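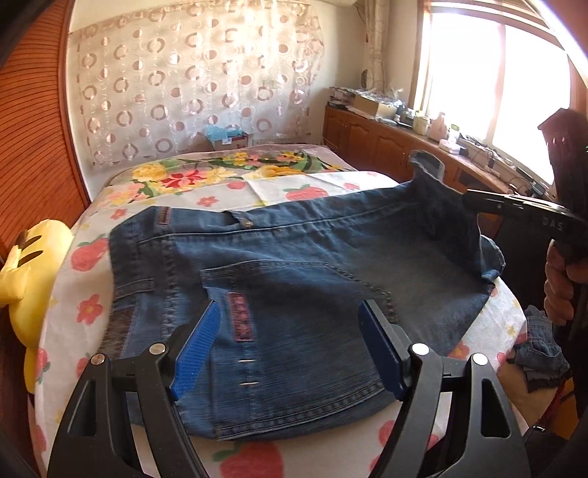 Reading a House Plan at the Kitchen Table: Tips from the Ovside Home Notebook

A floor plan is a drawing of a house in which no one has ever owned a coat. Before you sign off on yours, spend an evening with it, a pencil and a tape measure.

Tape it out. Painter's tape on a garage floor or driveway will tell you more about a bedroom than any drawing. Lay out the walls full size, then the bed, then try to walk past the bed. If you have to turn sideways, so will everyone else for the life of the mortgage.

Measure what you own. The sofa on the plan is a polite little rectangle. Yours may be 70 inches long before the arms get involved. Cut your furniture out of cardboard at the same scale as the drawing and push it around.

Swing every door. Draw the arc for each one, closet and fridge included. Where 2 arcs cross, somebody is going to get hit. Pocket doors fix this and bring their own troubles, mostly when you want to hang a picture.

Follow the laundry. Trace the route from the hamper to the washer and back to the dresser. Our first plan for the Jotside house sent every sock through the dining room. It looked very elegant on paper.

Mark the outlets where you'll stand with a plug in your hand. Then add one more near the bed and one inside the pantry.

Check the printout. "Fit to page" quietly ruins the scale. Measure one wall whose length is written down before you trust any other.

Ask what the square footage counts. Our 2093 square feet included 200 of stairwell and hallway, where we keep very little besides air.

Put the plan away for a week, then look at it at six in the evening, with dinner going and someone asking where the scissors are. Pencil in a drawer for the scissors.

More in this section: Storage under the stairs | Picking a window height | Living through a remodel in July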